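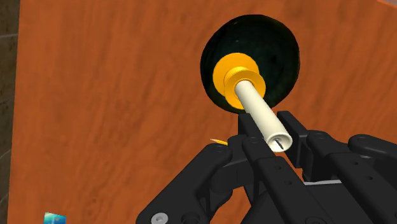
Wood grain surface with black disc. Computer rendering.

Interior Safety Checklist with Comments
Nollent Building, ground floor and mezzanine
Inspection month: August
Inspected by: Boglárka Hegedűs
Reviewed by: Trinidad Quintana
Property manager: Devstead
Area covered: 1,342 sq ft open to the public, plus storage

Status codes
OK - meets the requirement, no work needed
M - monitor, check again at next inspection
R - repair needed, building may stay open
X - take out of use until fixed
N/A - not applicable or not inspected

Comments follow the line they refer to. Items carried over from the previous inspection are marked (c/o).

Section A. Entrances and exits

A1. Main door opens fully and closes without help: OK

A2. Door closer speed: R
Comment: Closer on the main door is too fast over the last part of the swing. Door slams. Adjust the latch valve first. If oil is found on the arm or the floor plate, replace the unit.

A3. Rear exit opens from inside without a key: OK

A4. Rear exit path clear to the sidewalk: R (c/o)
Comment: Recycling carts are still being left against the outside of the rear door on collection days. The door opened, but the carts had to be pushed back by the door leaf to get a full opening. Devstead was asked to mark a cart area on the pavement. Marking not done.

A5. Exit signs lit: OK

A6. Exit signs visible from all seating: M
Comment: Sign over the rear exit can be seen from all seats when the folding partition is open. With the partition closed it is hidden from the window side of the Erdős Room. The partition is rarely closed during public hours. If that changes, a second sign is required on the room side.

A7. Posted occupancy limit matches the permit: OK
Comment: Posted limit is 70. Card is faded and should be reprinted at the next opportunity.

A8. Mat at main door lies flat: R
Comment: Front corner curled. Trip hazard in low light. Replace with a beveled-edge mat. Tape is not an acceptable repair, as it was tried before and lifted.

Section B. Floors

B1. Floorboards level, no raised nails: M
Comment: Two boards near the radiator have cupped slightly. No edge is high enough to catch a shoe. The cause is probably the old valve leak, which is recorded as fixed. Check for further movement before sanding.

B2. Floor finish intact in traffic areas: OK

B3. Slip resistance at the water cooler: R
Comment: Drip tray overfills. Water had reached the boards at the time of inspection. Empty the tray daily and put down an absorbent pad. Move the cooler to the tiled area if the plumbing allows.

B4. Transition strips secure: OK
Comment: Strip between the hall and the Erdős Room was refastened with longer screws. Firm underfoot.

B5. Carpet on mezzanine free of ripples: OK

B6. Cords kept out of walkways: R
Comment: Floor lamp in the reading corner is plugged in across the aisle. Moved by inspector during the visit. It will go back where it was unless an outlet is added on the window wall or the lamp is swapped for a battery model. Trinidad Quintana to decide.

Section C. Stairs and mezzanine

C1. Treads secure: OK

C2. Nosing strips present and tight: R
Comment: Strip on the top tread is loose at the wall end. Remove, clean out the old adhesive, reset with adhesive and screws. Close the stairs while the adhesive cures.

C3. Handrail fixed firmly on both sides: M
Comment: Left rail has slight play at the middle bracket. Screws tightened by hand and held. If play returns, the plug in the wall has failed and the bracket must be moved to sound masonry.

C4. Handrail load check: OK
Comment: 200 lb applied at the top, downward and outward. No lasting movement. The middle bracket in C3 was checked separately after tightening.

C5. Guard panels at mezzanine edge: OK

C6. Nothing stored on the stairs: OK
Comment: Improvement on last time. Boxes of leaflets have been moved to the storage room.

C7. Stair lighting: OK
Comment: Both switches work. The lower switch plate is cracked, see E4.

Section D. Furniture and interior woodwork

D1. Tables stable, joints tight: R
Comment: The long table in the Erdős Room racks when leaned on from the end. Apron bolts are loose, and one washer is missing. Tighten all bolts together, with the table standing on its legs on level floor. Do not tighten with the table upside down, or the legs will be set out of true.

D2. Tabletops free of splinters and raised grain: M
Comment: One splinter found on the underside edge where chairs are pushed in. Sanded back and waxed on the spot. Run a cloth along all edges at each weekly check. A cloth will snag on a splinter that cannot be seen.

D3. Finish suitable for public use and sound: OK
Comment: Some ring marks from cups. Appearance only. White rings are in the wax and will buff out. Dark rings have gone into the wood and should be left until the next full refinish. Do not use bleach or scouring pads.

D4. Chairs, visual check of legs and rungs: R
Comment: A chair with a split back rung was found in the stack by the coat rail. Tagged and moved to storage. The split runs with the grain and can be glued and clamped. Not to be screwed.

D5. Chair glides present: R (c/o)
Comment: Several missing. Bare chair legs are also the source of the scratches reported under the window. Use nail-free felt sleeves on the wood floor and plastic glides on the tile.

D6. Bookcases anchored to wall: X
Comment: The new bookcase beside the partition is not anchored. It tips forward when the upper shelf is pulled by hand. Emptied and roped off. Anchor at the top into studs with a bracket at each end before any books go back. The other bookcases are secure.

D7. Wall paneling fixed and free of loose trim: M
Comment: Cap molding has opened slightly at the inside corner behind the desk. Nails still holding. Normal seasonal movement, but check again in the heating season.

D8. Weight of stored items on high shelves: OK

Section E. Electrical

E1. Distribution panel accessible: R
Comment: Step stool and paper stock in front of the panel. Cleared during the visit. Paint or tape a keep-clear zone on the floor.

E2. Breakers labeled: M
Comment: Labels are readable. The label for the mezzanine outlets does not match the circuit it controls. Correct the directory card.

E3. Ground fault outlets at sink trip and reset: OK

E4. Covers and plates intact: R
Comment: Cracked plate at foot of stairs. No live parts exposed. Replace with a steel plate, given how often it is struck by the book cart.

E5. Extension cords not used as permanent wiring: R
Comment: See B6. Same cord.

E6. Emergency lighting test: OK
Comment: Units stayed lit for the full test. The unit on the mezzanine dimmed toward the end - note the battery age and order a spare.

Section F. Fire safety

F1. Alarm control unit shows normal: OK
Comment: Briltgate unit, no fault lights. Event log shows one low battery warning, cleared after the service visit.

F2. Pull stations unobstructed: OK

F3. Extinguishers in place, gauge in range, pin sealed: R
Comment: Extinguisher at the kitchenette is in range but the seal is broken. No sign of discharge. Have it checked and resealed by the service firm. A replacement is to be on the hook while it is away.

F4. Smoke detectors clean: OK

F5. Storage room door self-closing: R
Comment: Wedge found under the door. Wedge removed. Staff use this door with full hands and will prop it again. Ask Devstead to price a magnetic hold-open tied to the alarm.

F6. Oily rags and finishing products: X
Comment: Used rags from floor oiling were found folded in an open cardboard box next to the paper stock. Drying oils give off heat and can ignite on their own. Rags removed from the building and laid out flat in the yard. No oiling work to be done until a lidded metal can is on site. This applies to outside contractors as well.

Section G. Kitchenette and restroom

G1. Hot water temperature at tap: OK

G2. Under-sink cabinet dry: OK

G3. Cleaning products stored apart from food: M
Comment: Stored apart, but on an open shelf within reach of small children. Fit a latch to the lower cabinet and move them there.

G4. Restroom grab bar firm: OK

G5. Restroom lock can be opened from outside in an emergency: OK
Comment: The release needs a flat coin or screwdriver. Keep one at the desk.

Section H. First aid and records

H1. First aid kit complete: R
Comment: Adhesive dressings low, eyewash past its date. Restock.

H2. Incident log up to date: OK
Comment: One entry since last inspection, a pinched finger at the folding partition. The finger guard has been fitted.

H3. Emergency contact sheet current: R
Comment: Still lists the former night number for Devstead.

Action summary

Before reopening to the public on Saturday: D6, F6.
Within the month: A2, A8, B3, C2, D1, D4, E4, F3, H1, H3.
With Devstead: A4, F5.
With Trinidad Quintana: B6 and E5 together.
House staff, no purchase needed: E1, E2.
D5 depends on delivery of the felt sleeves. Order placed.

Reviewer's notes (T. Quintana)

Agree with X on D6. The bookcase may be refilled from the bottom shelf up once both brackets are in and B. Hegedűs has pulled on it.

On F6, metal can ordered with a foot-operated lid. The floor contractor has been told in writing.

On B6, an outlet on the window wall is the preferred fix. Until it is fitted the lamp stays unplugged.

On A7, new card printed. Old one to be taken down when the new one goes up.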